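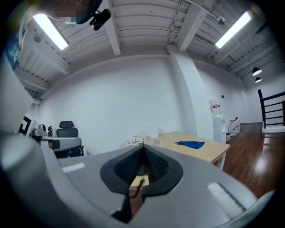 Do you have to cover up a metal deck ceiling to make a room feel comfortable?
Plenty of people leave it open. A coat of white paint, decent lighting and something soft on the floor will take you a long way, and you keep all that height.

Looking Up: the Ceiling at Witodholm

Welcome to the ceiling page! Most galleries of workrooms are all desks and chairs, and we love a good desk, but every time we visit a building like Witodholm we end up with our heads tipped back. The building is out on the Hirberg side of town, and we got there late on a Friday in November, when it was already getting dark and every lamp was earning its keep.

The big room, lights on
White ribbed decking runs between heavy white beams, and we could look at it all day. All those parallel lines! Painted one color, the ribs and the beams read as a single surface, and the pillar meeting the beam on the right gives your eye somewhere to land. Two long fluorescent panels do the bright, practical work. Then, farther back on the right, come our favorites: a pair of black dome pendants glowing white underneath. Black against that much white is such a simple move and we're completely sold on it.

Don't miss the pipes near the right-hand beam, either. They're thin, they run along the ceiling, and they've been left out in the open. We're always happy to see that. Boxing them in would have meant one more bulky shape up there, plus a panel to take down whenever somebody needs to get at them.

A few notes for anyone planning the same thing at home or at work

Paint: go flat if you can. Shiny paint on ribbed metal picks up every lamp in the room (we learned that at the old Aguiar studio, where it took 2 extra coats to calm things down).

Pendants: try one at a temporary height for a few evenings before you cut the cord. We moved ours 5 times and the final spot was lower than any of us had guessed.

Sound: bare metal bounces noise around, so think about rugs, curtains or full bookshelves early on.

Dust: it loves the beams. A long-handled duster and a free morning will do it.

Next on the list is Tavotico, which we hear has a ceiling full of old skylights. We can't wait!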